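Sonness round table, white: my review after two years

Review by Hanna Nowicki
October 27, 2019

I bought the Sonness round table two years ago in May, when I moved to a smaller apartment in Clelstead and my old dining table did not pass through the door of the kitchen. I measured the door after the table was already in the hallway. Please measure yours before.

The price was 300 dollars, with delivery to the building but not up the stairs. For comparison, I also looked at the Ostrowski table in the same shape, which costs over 2,000 dollars and is a beautiful thing, and I visited it in the store three times. In the end I could not explain to myself such an expense for a place where I eat soup.

Assembly is for one patient person or two persons who like each other. The instruction has only drawings, and the drawing for the fourth step shows the base from a side that you cannot see when you are working. I put one bolt in wrong and I had to take everything apart. The small wrench in the box is soft and becomes round at the corners, so use your own if you have one. My neighbor Ross Ogilvie has built the same table for his mother, and he had the same trouble with the same step.

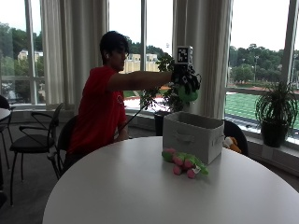 About the size I was worried the most. A round table looks small in the store and big at home. Four people can eat at it if the dishes are served from the stove. If you want to put the pot, the salad and the bread in the middle, then three people is the correct number. With a rectangular table you always have the corners for the things you don't need at the moment, the mail for example. With a round one, the mail has to live somewhere else, and I admit that my kitchen became more tidy for this reason, although it took me almost a year.

The white color is the question I get from everybody. Coffee comes off easily with a damp cloth. Beet juice also comes off, if you don't go to sleep first. Ballpoint pen does not come off with water, and what helped me was a little rubbing alcohol on a cotton pad. I tried it under the edge before, and I advise the same to you. After two years I have one yellow shadow from turmeric, as big as a coin, and I put the sugar bowl on it.
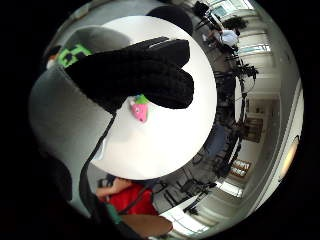

Toy strawberry on the white tabletop.

The edge is the part I like best. There is no corner to hit with the hip at night, and this is important in a kitchen where you must walk around the table to reach the refrigerator. My sister-in-law Felicja Marciniak comes with her two children and she doesn't watch them near the table as she did with the old one. They run into it anyway, but without tears.

The weak point is the base. On my floor, which is old and not level, the table was moving a little when I was cutting bread. There are adjustable feet, and they help, but they turn back by themselves after some months. I wrote to the Sonness customer service and a very polite man, Roald Hedlund, sent me a set of thicker feet without charge. It took three weeks. Since then the table stands still. 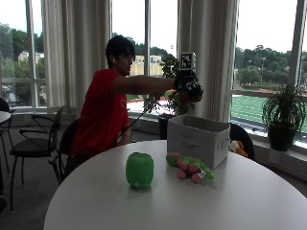
I should say something about sitting at it for longer hours, for those who work from home. A round edge gives no straight line for the forearms, and with a laptop you notice that one elbow is always a bit in the air. The good side is that things in the middle stay close. The young man in the red shirt sits on the left and his straight arm goes well over the top, and I do the same when I want the salt. For writing by hand I prefer my desk. For a crossword or for peeling apples, the table is perfect.

There is a larger version for 600 dollars. Jadwiga Lis from my choir has it in her house in Ridivside and she seats six on it, but then the middle is far away and somebody must stand up for the butter. In a room where you have the space I would still take it. In my kitchen it would be impossible to open the oven.

Good: the price, the edge, easy cleaning.
Not good: the drawing for step four, the wrench, the original feet.

I give four stars from five. If they put the thicker feet in the box from the beginning, I will change it to five.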